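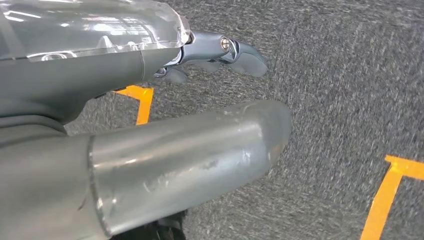 Chapter 7: The Supporting Player

December
By Otex Kollar

If you grew up watching television in the evenings, you probably carry around in your head a whole crowd of faces you could not put a name to. There is the banker, the worried neighbor, the fellow behind the hotel desk who hands over the key and says one line (and says it well!). This chapter belongs to them, and I confess it is the one I most looked forward to writing.

We begin with how such actors were hired. Our main case is Jondik Pictures, a small studio that turned out westerns and family dramas on a tight schedule. Its casting cards list 893 performers, and 664 of them never received a screen credit there, though many worked for the studio year after year. One player appeared in over 20 films before his name was spelled out on a title card.

Later in the chapter we move to television, where a familiar face could come back every week and slowly become somebody the audience asked after. Before you read on, think of a show you know well and try to recall who stood beside the star.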